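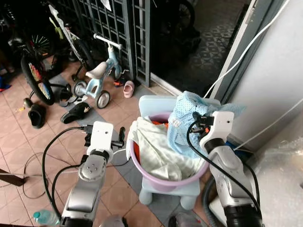 Section 4. Cables, grippers and the morning check

OK, so by now you've got both arms bolted down and talking to the controller (if you haven't, go back to Section 3, I'll wait). What follows is the stuff I do on my own Trullano pair before I let it near a basin of laundry. I've done it enough mornings that it goes quickly, maybe some 40 minutes the first time and a lot less once your hands know where everything is.

CAUTION: Do steps 1 through 5 with the arms powered off and the plug out of the wall. The joints don't lock when the power is off, so hold the forearm with one hand while you work on it.

1. Start at the gripper head on the left arm. Follow the black cable with your fingers from the plug all the way down to the base. You're feeling for flat spots, nicks, anything that doesn't feel like the rest of it.

2. Look at how the cable hangs. You want one big lazy loop out to the side of the arm. I used to tie mine down tight with zip ties, very tidy, and I pulled a connector clean out the first time the wrist turned all the way over. Leave the slack in!

3. Do the same on the right arm. The cable there should run in a long arc down along the arm. If it drapes over your basin or can reach the rim, shift the loop outward before you go on.

4. Check the round plate on the wrist, the silver one with the small screw holes. Snug up any screws with the driver from the Dekport kit. Finger tight plus a little bit. Please don't lean on it, the threads are in soft metal and I've already bought one replacement plate.

5. Slide the black corrugated sleeve at the base up a few inches and look underneath for grit and lint. Laundry makes an unbelievable amount of lint. Wipe it out with a dry cloth and slide the sleeve back down.

NOTE: Lăcrămioara Zamfir, who wrote the original cable notes for this build, blows the sleeves out with canned air. I tried it and got lint in my eyes, but hers are cleaner than mine, so take your pick.

6. Plug in and power up. Keep your hands back until both arms have finished homing. The right one always takes longer on my set and I've stopped worrying about it.

7. Open and close each gripper 6 times from the Derese panel. The fingers should meet evenly along their length. If one side touches first, redo the finger alignment in Section 2 before you do anything else.

8. Put the basin on something steady between the two arms. A child's plastic chair or stool is a good height for me. Push down on the rim with your palm. If the whole thing rocks or slides, fix that now.

9. Bring the right gripper in slowly and close it on the edge of a single garment near the rim. Go for a thin cotton thing to begin with, something you can easily see against the rest. Heavy towels can come later.

10. Tug the cloth gently, away from the fingers. It should hold. If it slips, raise the grip force one notch at a time. My setting is 369 on the Derese scale and yours will probably be different, so write it inside the cover of this manual.

CAUTION: Don't raise the force above 2000 for fabric, ever. It'll chew a hole in a shirt, and it'll wear the finger pads down along with it.

11. Lift the garment a hand's width, watch both cables while it moves, and lower it again. If a cable snags or goes tight, hit stop and go back to step 2.

Floor stuff: I run mine on ceramic tile with a mat under the stool, and a mat that lies crooked is fine as long as it lies flat. Keep loose wires out from between the arms. Shoes and water bottles end up near the bases no matter what I do, so give the area a quick look and move anything an elbow could reach.

If a gripper stops answering halfway through a lift, leave the cloth where it is, press stop, and turn to the fault table in Section 7. The spare cables are listed there too, under the Cedudham part numbers.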